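Office Corner Forum > Chairs and Break Rooms > Three levers under the seat, plus our snack shelf

deskmoss wrote on 3/26/19:
OK so the new chairs came in for our back office and I'm in love already. They're the Nodgate ones in black, and I've had the same squashed fabric thing since forever, so the bar was low, but still! My back noticed by lunchtime. There are three levers in a row under the seat, right by the column, and the booklet only talks about two. I got down on the floor for a good look.
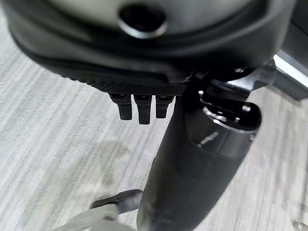 Levers under the seat, column to the right

I'm guessing height, tilt and backrest, but which is which? The middle one is longer than the others. I'm at 15 minutes of poking at it and would love to hear from people who have this kind of chair – I don't want to force anything.

garg_fan wrote:
Congrats on the chairs! On my Garg the long one is height and the two short ones are tilt lock and back angle. Sit down, lean forward a little, pull the long one up. If you sink, there's your answer.

tallpine520 wrote:
Disagree. On most of the three-lever chairs I've had, the height lever is the one closest to the column, whatever its length. Long lever was always the seat tilt on mine. Try the one next to the column first.

garg_fan wrote:
Depends on the maker I guess. I've had two Gargs and they were both like I said. Nothing's going to break from pulling a lever while you sit in it, so just try all three!

quietlamp wrote:
Whichever it is, please wipe the levers down before you let the whole office at them. Also ask Nodgate for the long booklet. They sent me a PDF in February when I asked and it covered every model.

tallpine520 wrote:
The PDF is good, second that. Page with the drawings is near the back.

deskmoss wrote:
Thank you all!! I'm writing to them for the PDF tonight. I tried all three and I think you're both a little bit right, because the long one does move the height on mine but only when I take my weight off, and the one by the column loosens the back. The third does something I can't feel yet.

Second half of my news, and I know it belongs in the break room section but it's the same room and the same budget. We got the snack shelf! It's a gray Dresto retail unit, real shop style, and we paid 200 for it used. I'd have been happy with a cupboard, but being able to see everything makes me want to tidy it, which has never happened to me before. I was so pleased with myself that I started filling it before I'd put my coat away.
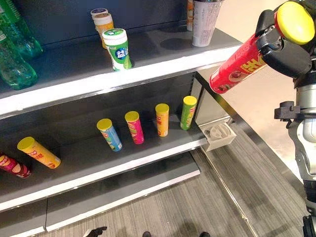
My plan is drinks and small stuff up top, chips in the middle, and the bottom for whatever is heavy. The chip cans are the part I can't settle. Standing up they look great and you can grab one without moving the rest, but they get knocked over, and then one rolls and takes a friend with it. Do you stand them or lay them down?

garg_fan wrote:
Stand them, always. Lids up, one color per row if you've got enough. Lying down they roll every time the door slams.

brunchandbinders wrote:
Lying down is fine if you put a strip of that rubbery drawer liner under them. We've done it for ages with up to 100 cans at a time at our bigger site and they stay put. You fit more in too, if you stack them like logs.

garg_fan wrote:
And then someone wants the one at the bottom of the pile!

brunchandbinders wrote:
Then they can have the one on top, they're all chips.

quietlamp wrote:
Get dividers. Boka makes clear ones that clip to the front edge, and they come in a short size that works for gum and little tubs as well. I'd put the soda on the bottom though, bottles are the heavy thing. Top shelf for soda makes me nervous.

deskmoss wrote:
Ooh, soda on the bottom makes sense, I'll move it down tomorrow. And I'm going with standing cans plus dividers – sorry brunchandbinders, I do like the log pile, I just know my coworkers. Does anyone know if the Boka clips fit a white front edge strip like the Dresto has, or do I have to measure the lip first?

quietlamp wrote:
Measure first. Mine fit but I had to send one pack back.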